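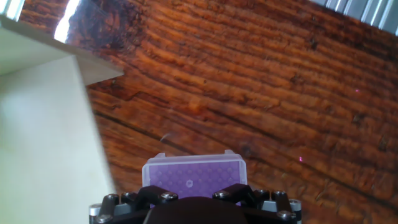
Re: [dirora-fans] Fang tour dates and the January court hearing

From: Chinyere Onuoha
Date: Jun 1, 2021

> Does anyone know whether the Grornico show still stands? The ticket
> page says "rescheduled" but gives no new date. I also read that the
> singer lost his licence in January and can't travel.

Two separate matters are mixed up in this.

1. The driving case. He was fined 310 pounds and banned for 18 months. The ban covers driving only. It places no limit on travel, and the band's crew does the driving on tour anyway.

2. The Grornico show. The venue has moved it by 20 days. Tickets already bought remain valid and the seat numbers are unchanged. Refunds go through the original seller, who needs the order number and the name on the card. The other 4 dates on this leg are as first listed, including the one with Mirkis in support.

The "can't travel" line seems to come from a gossip column which read "disqualified" as "barred from leaving the country". I have asked for a correction and had no reply.

Please put further ticket questions in the Fang thread and keep this one for the court case. The list archive is hard enough to search as it is.

Chinyere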